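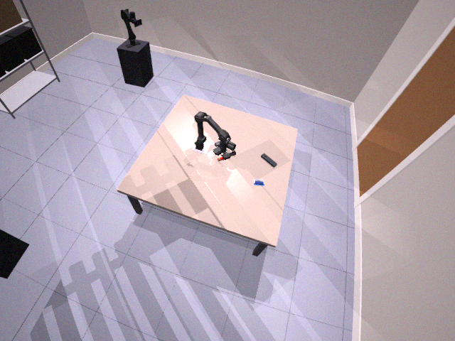 Pylyp Sirko objected, when the Wistinau results were first presented, that a policy which succeeds in simulation has only shown that it can beat the simulator. Keep his objection in mind while reading this week's notes. It is a fair one, and the method is partly an answer to it.

Week 10: Domain randomization for pick-up tasks

The Wistinau method trains one grasping policy across many versions of the same room. Before each episode, four things are resampled: light direction, surface colour, camera pose and object placement. The arm and its controller stay fixed. Foley, the baseline, uses the same policy network with a single lighting setup and a single camera.

Both were tested on 100 held-out layouts. Wistinau failed on 15 of them and Foley on 22. Most of the Foley failures came from hard shadows near the target, where the predicted grasp point drifted toward the shadow edge.
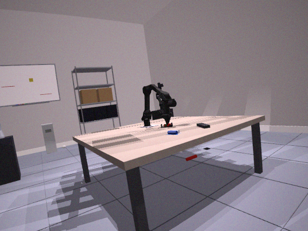
Figure 2. Simulated arm with the red target in its gripper; other items remain on the table.

Two cautions. The gap between the methods is small for a test set of this size, so do not report it without an interval. Also, the held-out layouts use the same object meshes as training, so they say nothing about new shapes.

For Thursday: read the Ament paper, sections 2 and 3, and write up to one page on which of the four randomized factors you would drop first. Describe the test you would run to defend your choice. Hand it in at the start of the tutorial.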